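Two days on the hill at Brivel

15 January 2007

Back home, feet up, enormous pot of tea on the go, and I still can't stop grinning. We got the Brivel tiltmeter talking again!

Anyone who reads this blog knows I've been going on about that instrument since November, when the signal went from a lovely smooth daily wobble to a flat line overnight. I'll get to it.
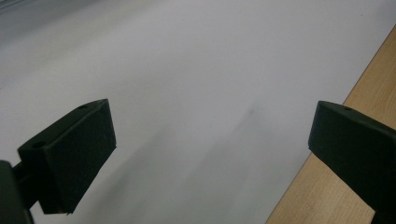
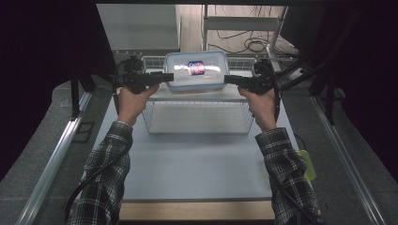

A pair of green fingers over a pale surface, then the checked shirt and the clear tub.

So, the hill. For new readers, a tiltmeter does just what it says. It measures how much the ground is leaning, and it's so fussy that it can pick up the slope changing when a big rainstorm loads one side of the valley. Ours sits down a borehole 10 metres deep, in rock that looks as if it hasn't done anything interesting for a very long time. It has, though! The whole ridge breathes in and out with the seasons, and if you line up the Brivel record with the one from Viredis across the valley you can watch the two sides nod at each other. I could look at those plots all day (and have, on company time, sorry).

Ona Kivi drove, which was just as well as the track above Barrientos had turned to porridge and I am hopeless on porridge. We got as far as the second gate and walked from there with the battery slung between us in a feed sack. Whoever first decided that remote stations should run on lead-acid batteries had never carried one up a wet field. Lovely view from the top, mind you, for the half minute the cloud lifted.

My money had been on the solar panel. Ona's was on mice. We were both wrong, and I owe her a cake anyway because she'd at least guessed that something had been chewed or soaked. The panel was fine, the regulator was fine, and the battery was tired but still holding on. It was the cable gland on the side of the logger box. The rubber had split and water had been creeping along the signal cable and into the connector, and when I unscrewed it the pins were bright green. Such a tiny thing! A winter of data lost to a bit of rubber the size of a ring doughnut hole.

We cut the cable back to clean copper, which took 4 goes before we found any, and put on a new connector with far too much grease. Then a new gland, and a drip loop underneath so that the next lot of rain falls off the bottom of the cable and doesn't run straight into the box. I can't believe there wasn't one already. I went back through my photos from when we put the station in and there it isn't, and I'm fairly sure that was my end of the job.

Then came the bit I love. You plug in, you open the little terminal window, and you wait. Nothing for ages. Ona was stamping her feet and humming. And then the numbers started coming, one line after another, wandering all over the place because we were both standing next to the borehole and it could feel us. I made her walk round to the other side just to see the sign change. It did! I made her do it again. She was very patient.

It will take a while to settle. Opening the casing lets cold air in and the instrument sulks until the temperature evens out again, so please don't read anything into the first couple of days on the plot. If it's still drifting the same way by the end of the month then we can start arguing about it.

We stopped the night at Hatetti, where the pub does a barley soup that I would happily walk up the hill for on its own, and on the second day we went over to look at Viredis as well. Nothing wrong there at all, apart from a wasps' nest in the vent (empty, thank goodness) and the fence wanting a new post. I've swapped its gland for a new one too, as it's the same age and I don't fancy doing this twice.

Still to do: get the clock on the Brivel logger checked properly, as it had wandered by 2 seconds, and work out whether anything useful was saved before the connector went completely. There are some odd jumps just before the flat line that I'd put down to weather. Now I think they're the water getting in, so I'll have to go back and flag them all. Bother.

Plots to follow once it calms down. I'll put both stations on the same page so you can see the nodding.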